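Print this article | E-mail to a friend
Shares: 85 | Comments: 12

The belt came in under budget. Then came everything else

By the workshop columnist

I should say up front that I love buying equipment. I read catalogues in the bath. So when we finally got the go-ahead to put a picking cell in our little plastics shop, I had a spreadsheet going before the kettle boiled, and I'm a bit embarrassed now about how few lines it had in it. Robot, belt, gripper, freight. Four lines! I coloured them in and everything.

The job itself is dull, and that's why we wanted a machine for it. Small moulded parts come along a belt, somebody picks each one up, looks it over and drops it in a bin. We do 800 on a slow shift. It's hard on the neck and it's harder on the brain, and the people who do it are much more useful to us at the presses.

So I got three quotes. Jarum came in lowest and had the nicest brochure. Fustier was dearer but the quote ran to nine pages, and every page had something on it I hadn't thought of (guarding, for one, which I had somehow decided came free with the robot). The third was a used arm from a dealer I won't name, with no controller and a photo that had clearly been taken in somebody's carport.

I nearly signed with Jarum that afternoon. What stopped me was a line near the bottom saying "end-of-arm tooling by customer." I had to look that up. It means the hand. They were selling me an arm with no hand on it, and a decent hand with spare fingers was going to cost more than my whole allowance for the conveyor. If you take one thing from this, go through every quote with a highlighter and mark each spot where it says "by customer" or "by others." You're the customer, and you're usually the others as well.

Then there's power and air. Our compressor was already puffing when two presses ran together, so a bigger one went on the list. The electrician went on the list. A length of fence went on, came off when I tried to be clever, and went back on after the safety assessment. By then the spreadsheet had grown to 31 lines and I'd stopped colouring.

The belt, bless it, was the easy bit. We bought it from Kaczorowski, who sell them by the length, and I'd go back to them tomorrow. I did order it too short the first time. I measured the gap between the press and the wall and forgot that a person has to get in there with a broom. They let me change the order for a fee of 100 dollars, and I paid it and kept quiet.

What I'd really urge anybody to budget for is trial time. I mean paid hours, with your own parts on a belt and your own staff standing there, before the big invoice. I'd put down nothing for that. Fustier offered us a session at their demo room in Pukero for 902 dollars, and I grumbled about the price the whole drive up. It was the best money in the entire project. We took a box of parts along and ran them through one at a time, then all in a heap, then one at a time again because the heap went very badly. 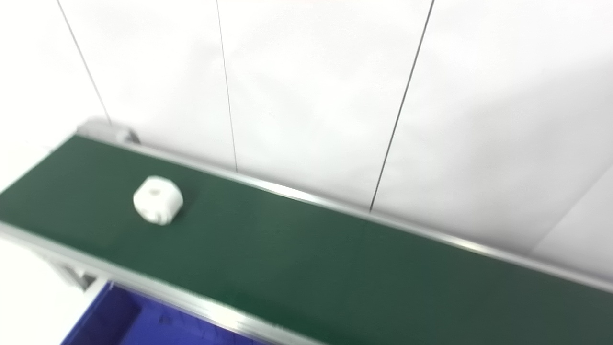
PUKERO, 2026-07-27

A single white part on a green belt doesn't look like much for the money, I know, but I learned more from watching single parts than I had from any brochure. Ours have soft bevelled edges, and I'd never given those edges a moment's thought. The fingers I had priced were flat ones. We tried two other sorts and went home with a quote for the second, and a new colour of belt to consider too, as I'd been leaning toward white. White parts, white belt, a camera trying to find them. You can imagine the look I got.

We signed with Fustier in the end. Delivery is set for November, the deposit has gone, and I've kept a tenth of the budget back for things I haven't met yet. My partner in the business thinks a tenth is too much. I've already spent some of it on bins.

Next column: leasing, and why I read the end-of-term clause out loud to the dog.

Print this article | E-mail to a friend
Contact the editors | Copyright 2026, all rights reserved | Back to top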